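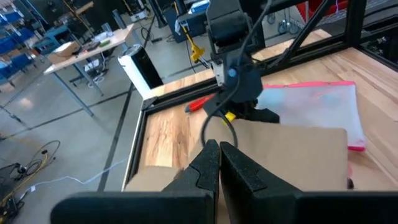

## Why robots have so many rules

You have rules. No running by the pool. No feeding your broccoli to the dog. Robots have rules too, and here is the annoying part for the people who work with them: most robot rules are really rules for humans.

A robot arm doesn't know it is a robot arm. It doesn't know you have a nose, or that you would like to keep it where it is. It moves where its motors take it. So people have to do the worrying, and when people worry for long enough, they write it down. Written-down worrying is called a safety rule. If lots of people in lots of places agree to use the same ones, it's called a standard.

Standards are not exciting to read. Ankit Bhatia, who keeps the rule binder at the Lolness workshop, has one that is 152 pages long. He says he enjoyed it. We have decided to believe him.

## Rule one: know where the arm can reach

Stretch out your arm and turn in a circle. Everything you could bump is inside your reach. (If you just knocked over a lamp, you have learned this rule faster than most grown-ups.)

A robot has a reach too, and people who set one up must work out how big it is. They think about the arm at its very longest, with whatever it is holding added on. An arm that can't touch you might manage it perfectly well with a broom handle.

Then they mark the edge of that space, or put up a fence, or use sensors that stop the arm when a person comes too close. Which one they pick depends on how big and fast the robot is. A black rail along the side of a table tells you where the table ends. It does not tell you where the danger ends, and it won't stop a robot arm from leaning over it.

If two arms share one table, there is more to work out. Each has to stay out of the other's way, and robots are not known for saying "after you."

## Rule two: everybody must be able to stop it

Most robots have an emergency stop. Usually it's a big red button on a yellow background, shaped like a mushroom so you can whack it with your whole hand. You don't need to aim or read the instructions, and you don't need to ask permission.

A good stop button has to be easy to reach from wherever people work. It must stay pushed in until somebody resets it on purpose. And letting the button out again must not make the robot start moving. It has to wait for a separate "go." Otherwise the robot could leap back to work while you were still sighing with relief.

Auður Hauksdóttir tests the buttons at Lolness every Sunday, when the building is quiet. She presses each one and checks that the robot has stopped. Then she writes it in a notebook. The notebook is not exciting to read either. 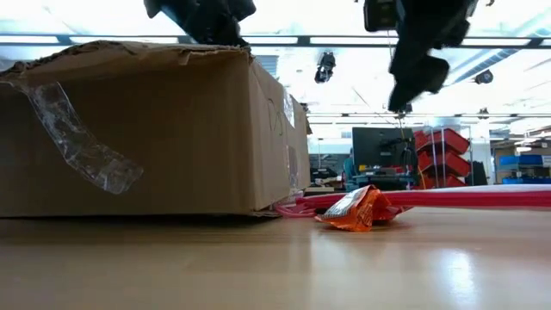

## Rule three: be gentle when you grip

Robots pick things up with grippers, and a gripper can squeeze much harder than it needs to. People have to choose how hard. A bowling ball and a bag of chips should not get the same treatment, unless you like crumbs. Cardboard is tricky as well. It looks strong, but once a box has a torn, frayed top edge like this one, the edge may bend or rip when something pulls on it, and then whatever is inside could end up on the floor. So before asking a robot to lift a box, a careful person looks at where the gripper will hold on and asks whether that part is up to the job.

Fingers are softer than boxes. The place where two moving parts come together is called a **pinch point**, and the rule about pinch points is short: keep your hands out. This is true even if the robot is standing still. A robot that is standing still may be switched off, or it may be waiting for its next instruction. They look exactly the same.

## Rule four: look down

People expect robot dangers to be dramatic. Then they trip over a cable.

Robots need power, and they need wires to carry messages, and the wires love to lie across the floor like lazy snakes. Good practice is to run them along the edges or cover them where people walk. A cable near a moving arm needs enough slack for the arm to move, but not so much that it snags.

Keir Gourlay once wrote a rule called "Cables, Tidying Of" that had 31 parts. Gunnel Vik crossed out most of it and wrote "Pick them up" at the top. The workshop uses her version.

## Rule five: change the rule when it's wrong

Rules get old. A fence that was in the right place for a small robot might be much too close for a big one. So whenever the robot gets a new job, a new tool or a new spot on the floor, people are supposed to go through their list again and ask what could go wrong now. This is called a **risk assessment**, and you already do it every time you look at a wobbly tree branch before climbing on it.

Anyone can point out a problem. At Lolness, a visitor who was nine years old noticed that the sign saying DO NOT STAND HERE could only be read if you stood there.

They moved the sign.

## Words to know

- **Gripper:** the part of a robot that holds things.
- **Reach:** all the space a robot can get to.
- **Emergency stop:** the button you whack.
- **Pinch point:** a place that could squash your fingers.
- **Risk assessment:** thinking about what could go wrong before it does.
- **Standard:** a set of rules that many people have agreed to use, often after a very long meeting.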